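Tsz-kin Chiu
21 June 2018

1/ Stop orders on the Gunine front end, a thread. The defaults changed in the last release and three people on my desk got caught by the same setting this week. Futures only. Spreads work differently and I'm leaving them out.

2/ A stop has two prices that matter: the trigger price, and the limit price of the order that goes out once the trigger is hit. If you leave the limit blank, Gunine sends a market order on trigger. Some exchanges don't accept that and convert it to a limit with a protection range.

3/ Trigger source is the setting people miss. Order Template, second tab, Trigger On. Choices are Last, Bid, Ask and Same Side. The old default was Last. The new default is Same Side, meaning a sell stop triggers on the bid and a buy stop on the ask.

4/ Example. You are long 33 lots and have a sell stop at 83.40. Last trade is 83.42, bid is 83.40, ask is 83.43. Under Last, nothing happens. Under Same Side, you are triggered on the quote alone, with no trade at your price.

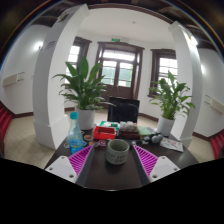
Cup on the desk, Thursday.

5/ In a thick market you will rarely see a difference. In the back months you will see it often. A single one-lot bid going away can drop the best bid four ticks and your stop goes with it.

6/ To change it for one order: open the template, set Trigger On to Last, submit. To change it for everything: Preferences, Orders, Stops, Default Trigger, Apply. The Apply button only saves the page you are on. If you switch pages first, the change is lost and there is no warning.

7/ Working stops keep the trigger they were entered with. Changing the default does nothing to them. You have to cancel and re-enter, and you lose your place in line if the stop is held at the exchange.

8/ Which brings up where the stop is held. Native stops sit at the exchange. Synthetic stops sit on the Matden server. Same Side is only available as synthetic on most contracts, so if you took the new default you may also have moved from native to synthetic without noticing. 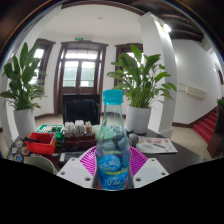

9/ Check the Held At column in the order book. It is hidden by default. Right-click the header row, Columns, tick Held At. N is native, S is synthetic, and a blank means the order has been sent but not acknowledged.

10/ Synthetic stops survive you logging off. They do not survive a Matden server restart unless Persist is ticked. After a restart, non-persisted stops show as Inactive in gray. They will not trigger in that state. Select them and click Reactivate.

11/ Quantity. Gunine has a per-order cap of 400 on our setup. A stop for 600 is accepted on entry and rejected on trigger, which is the worst time to find out. Split it on entry. I have asked support to move the check to the front.

12/ Stop-limit offset is in ticks, not price. If you type 0.05 it rounds to zero and your limit equals your trigger. In a fast move you can be triggered and left unfilled with the market below you. Type 5.

What I run now:

- Trigger On set to Last for anything past the second month

- Native wherever the contract allows it

- Offset of five ticks, checked by eye before submit

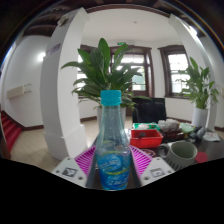
- Persist ticked on everything synthetic

- Held At column next to Status

13/ Someone asked about Wekis. Their stops have always been on Last and there is no Same Side choice, so none of the trigger part applies. The quantity cap there is set per account. Ask your risk desk what yours is.

14/ I haven't tested trailing stops on the new release. If you have, reply with the contract and whether it showed N or S.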